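Arnwood should keep its public market open on weekday evenings, and the town council should stop treating the idea as a favor to the vendors.

The market closes at 3 p.m. Most people who live here work until five or later. On a Tuesday in July I stood by the Stergiou Street entrance at a quarter to six and watched one person after another pull on the locked door, read the hours and walk back to the car. They went to the supermarket out on the highway, and their money went with them.

The council says evening hours would cost $2,000 a month in staff and lighting. That is a real cost, but the building already sits heated and insured for those same hours.

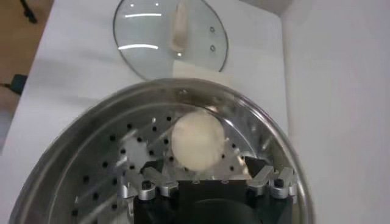 There are 49 stalls in the hall and 38 of them are rented. Dineo Engelbrecht, who chairs the vendors' group, has asked for a six-month trial with two late nights a week. She collected 1,337 signatures in support. The council thanked her and moved on to parking.

I understand the worry about tired vendors. Many of them start before dawn, and no one should be made to stay. So let the late nights be optional, and let people share a stall if they want to split the day. Brarkaveck has done it that way for years.

A public building ought to be open when the public can get to it. The trial should be on the agenda next month.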